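Skills Coaches, Youth Flying Disc Program (part-time)

Gaillard Recreation District is hiring 2 part-time coaches for its after-school disc program at the Edard and Vustier fields. The program teaches throwing, catching and basic ultimate to players in grades 4 through 8. Enrollment last season was 409. 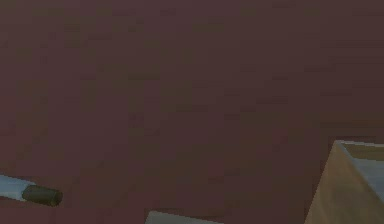

Cylinder on a maroon-brown surface, computer rendering.

Duties
Run two 75-minute sessions per week, one of them on Wednesday. Teach backhand and forehand throws, pivoting, marking and field spacing. Record attendance and submit incident reports the same day.

Requirements
At least one season of coaching or club play. Current first aid and CPR certificates. A background check is completed before the start date — the district pays the fee.

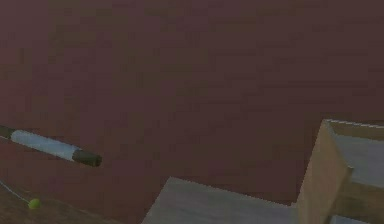 Coaches work from the district lesson plan and may change the order of drills to suit wind and group size. Discs, cones and pinnies are supplied.

Pay
$2,000 for the season, paid in two installments. Mileage between fields is not reimbursed.

To apply, send a resume and two references to Miloslav Slanina, Program Supervisor, Avow Building, Room 570. Applications close at 5 p.m. on the last business day of April.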